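We use cookies to keep you signed in and to count page views. Accept | Manage settings

Bellamy Robotics Club: Minutes of the Project Meeting, Cloth Folding Group
Posted 2021-07-23 by Ryan Inskip, recording secretary
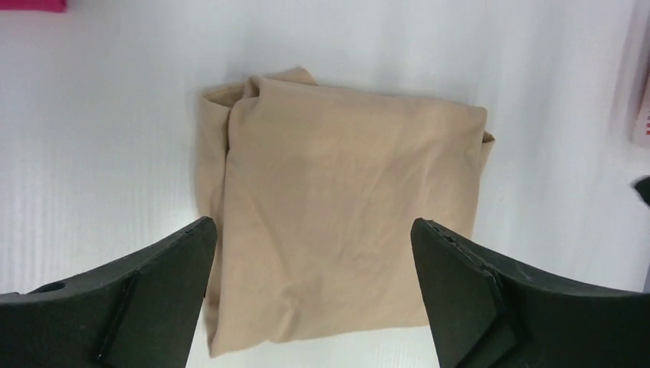
Folding station, wrist view. Beige knit item between the open fingers.

Meeting opened in the upstairs workroom. Quorum met. Chair: mechanical lead. Apologies received from the vision lead, who sent written notes (item 4).

1. Minutes of the previous meeting

Approved with one correction. The spare gripper motor was ordered from Drukgate, not Pomine. Pomine supplied the wiring harness only.

2. Status of the arm

The arm has run without a controller fault since the firmware rollback. The shoulder joint still drifts after long sessions. The mechanical lead proposed re-zeroing at the start of each session and again at the halfway point. Agreed. The procedure will be taped inside the cabinet door.

Cable strain at the wrist was discussed. The camera lead is routed on the outside of the last joint and pulls tight when the wrist turns past 90 degrees. Two options: a longer lead, or a software limit on the wrist. The software limit will be set now. The longer lead goes on the next parts order.

3. Gripper fingers

The fingers show wear. The tip of the right finger is nicked along its upper edge, and the left tip has gone rough. Both faces are scuffed. The mechanical lead considers this acceptable for rigid objects. For knit fabric, members raised the question of snagging. No snag has been logged so far, but the log has no column for it.

Decisions:
- Add a snag column to the run log.
- Print one replacement pair with a larger tip radius.
- Keep the current pair as spares, labeled by side.

A member asked whether silicone sleeves would be simpler. Sleeves were tested in February and slid off during side grasps. The question may be reopened if someone brings a sleeve with a positive stop.

4. Vision notes (read into the minutes)

The wrist camera gives a usable outline of a folded item on the white ribbed surface. Beige on white is the weakest combination the group uses. Edge detection depends mostly on shadow, and shadows on the board vary with the window blinds. The vision lead requests that the blinds be closed for all logged runs.

Other objects show at the margins of the wrist view, including something pink at top left and a pale block on the right. The segmentation script handles these by cropping to the middle of the view. The crop fails when the item is placed off center. Request: a clear margin around the board during logged runs, with items outside a taped boundary.

Both requests accepted. Tape to be applied before the next session.

5. Task definition

Most of the meeting was spent on this item. The present rule calls a fold good if the finished bundle is a rectangle with no loose layer showing. The group looked at the knit item under this rule. It has a stepped edge on the left, a bunched corner at upper left, and a small tab showing past the fold on the right. Under the strict reading it fails. Several members argued that it would be accepted in any drawer.

Proposal A: keep the strict rule.
Proposal B: score the fold on outline only and record loose layers separately.
Proposal C: use two grades, pass and pass with defects.

Proposal C was withdrawn by its author after discussion of how the grades would be scored at the Ternach student meet. The Ternach rules recognize pass or fail only. Proposal B carried, 2 members voting against. The chair asked that the dissent be noted: outline alone may reward a bundle that comes apart when lifted. A lift test will be drafted for the next meeting.

6. Log storage

The run log stands at 2000 entries. The shared drive is close to its quota. Entries from before the camera remount will be moved to the club disk, and the index file will stay on the shared drive. File names are to keep their original numbering.

7. Action items

Mechanical lead: finger reprint, wrist limit, re-zero procedure.
Vision lead: crop script revision, snag column.
Secretary: circulate revised fold rule, update parts order.
All members: finish bench safety form. 17 forms received to date.

8. Any other business

The key to the parts cabinet is to be returned to the hook after use. Meeting closed.

Comments (3)

tmk_bench
What radius are you printing the new tips at? We went too large on ours and lost the ability to get under a hem.

Ryan Inskip
Not fixed yet. The drawing will go in the shared folder when it is done.

oldservo
I was one of the two against on item 5. Please attach the lift test draft to the agenda this time so we can read it beforehand.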